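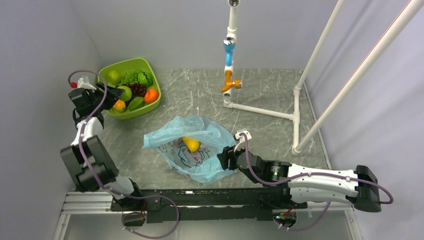

Meeting the Residents at Gruta

Samah and I drove up in October for the open day at Gruta, the rabbit sanctuary outside Drillov, and oh, what an afternoon! Every rabbit there is named after a writer or a painter, and Lungile Khumalo, our guide, knew a story for each one. We met Rima first (short for Rimbaud - she was named before anyone had checked), a big gray lop who let me scratch her nose for ages. The two brothers next door, Keats and Shelley, slept through the whole visit.

The barn opens at 2 and parking is in the lower field, so bring boots. I came home with a mug, a calendar and a sponsor form for Shelley, still on my fridge.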